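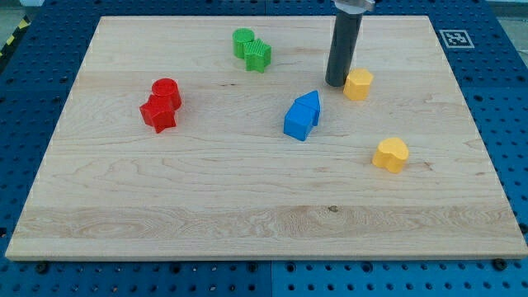 A reply under my last post wanted to know why you'd sort blocks by color at all when the whole point of a shape set is the shapes. Fair question and I have way too much to say about it, so it gets its own thread.

First off, I started with shapes too! Everyone does. You dump the tub, you say "find me all the stars," and you feel like a great teacher for maybe a minute.

Then a little kid hands you a red star and a red cylinder, very proud, and you realize they were sorting the whole time. Just not by your rule.

So now I put color first. Red star tucked up against the red cylinder, green star snug with the green cylinder. It reads right away, even if you don't know the word for cylinder yet (mine call it "the can").

The blue house gets to stand by itself and I love it for that. With the younger ones I ask who lives there. With the older ones I ask how many sides the wall with the pointy top has, and then we all have to go check with a finger.

Yellow is the hard one. I've got an octagon and a heart, and they do not look like they belong in the same family. I leave them apart on purpose and wait for somebody to push them together. Sometimes they don't, and the heart goes and visits the house instead. Also fine.

Okay, where the stuff is from, because I always get asked. The blocks are from a big mixed tub by Salason, 116 pieces, secondhand from Furnival. I paid 10 dollars and I'm still smug about it.

Don't put 116 pieces in front of a four-year-old. I did. It was loud.

What works for me is a small handful of pieces and the rest of the tub out of the room completely. Not on a shelf. They can see shelves.

The board is a Tarisow, maple, meant for bread I think. I wanted something pale and flat so the colors would pop, and wow do they. Try a red block on a patterned rug and then on light wood and tell me it's the same block.

Only thing is the grain. Mine has a dark swirl with a tiny knot in it, and there's always one kid who would rather trace the swirl than touch a single block. We've had the swirl be a river. We've had it be soup. The house was beside the soup for most of October.

Somebody's going to ask about trays with edges. I had one. Edges make kids line things up along the edges, which is cute, but then you get one long row and no groups. A plain board gets you little clumps, and clumps are what I'm after.

How I run it, if you want to steal it: I make two of the pairs myself and don't say anything. Then I set the others down wherever. Then I drink my coffee.

The not saying anything is so hard. I narrate my own grocery shopping, so you can imagine.

If they're stuck I say "who's lonely?" and that's the only hint I give. It has never failed to get a block moved somewhere. Where it gets moved is between them and the block.

Second round, same pieces, we switch the rule. Now the stars want to be together. Watching a kid pull the red star away from its red buddy and walk it over to the green one is my favorite thing in the whole activity. You can see them arguing with themselves about it.

Some kids refuse. One told me the star "already has a friend," and I mean, what do you say to that? We kept the colors.

Third round is only for the ones still sitting there: find something that's the same on top. Flat tops, pointy tops, bumpy tops. Turn them on their sides and look again. The cylinder suddenly rolls, and there goes the lesson, across the floor.

Cleaning: warm soapy water, old towel, done. Dry them before they go back in the tub. The crosshatch on the top of the star holds onto play dough like you would not believe, so keep a soft toothbrush around. Don't soak the board. Wipe it and stand it up.

I brought this setup to the swap table in Wilitz and had 3 people ask if the blocks were for sale. They were not! I did trade away the tray with the edges though, for a stack of felt circles I have no plan for yet.

If you've got a good rule for a heart and an octagon that isn't "they're both yellow," please put it in the replies. Best one I've had so far is "neither of them rolls."

Going to go look for the second blue house. I know there's one in that tub.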